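Newsroom / Company News / Products

Sesura adds gray rolled towel to its Ponari line for rental laundries

BRELTHORPE, 01/11/2021 - Sesura, which supplies towels and table linen to small hotels, gyms and holiday rentals, today added a gray hand towel to its Ponari range. The towel can be ordered flat in bales or rolled and ready for the shelf.

Shares: 114 | Comments: 3

The new towel has fine ribbing running its full length. Sesura chose gray after asking its rental customers what they replace most often. White towels came back first on nearly every list, mostly for makeup and sunscreen stains. Customers who had already moved to darker towels said they were keeping them longer.

"People kept asking us for something they could put in a bathroom on Friday and not worry about," said Dede Asamoah, product manager at Sesura. "We had the yarn already. It was mainly a question of getting the size right so it rolls up to fit a normal open shelf."

Ponari towels are sold by the case, and one case holds 11 bales. The rolled version costs a little more per case and takes two extra working days to ship. Customers who order flat bales get a printed folding guide with the first delivery. The guide shows the company's standard roll: lay the towel out lengthwise, pull the short edge straight, fold it in thirds along the long side, then roll from the near end and finish with the loose edge underneath. A towel rolled this way should sit on a shelf without a band or clip.

Benjie Yap, who runs customer training, said most questions are about the first step. "If the short edge is wrinkled when you start, the roll comes out as a cone," he said. "Smooth it first. You save the time later on."

Sesura will also hold folding sessions for customers who take on new laundry staff. The sessions last one morning and cover hand towels, bath sheets and the Bellini table napkin. Places are free to account holders, and the next round of sessions is in April. Bookings are made through the regular account manager.

Gray textiles at the worktable: 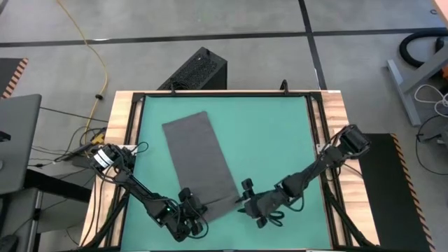
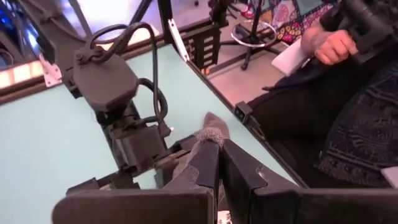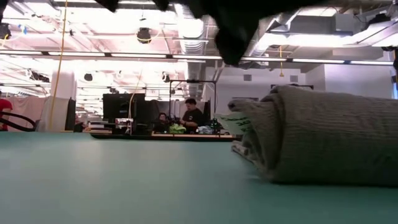
The first cases go out to existing customers this month. New accounts can order once their application has been approved, usually within a week. The minimum first order is one case, and flat and rolled towels can't be mixed in the same case. Sesura will keep the white Ponari towel in stock at its current price, and customers with a standing order for white don't need to do anything.

Samples in gray are available on request - one per account, with the care label attached. The towel should be washed before first use and kept apart from whites for the first few washes.

Sesura is based in Brelthorpe and serves 759 customer accounts. It sells the Ponari towel range and Bellini table linen to trade customers only.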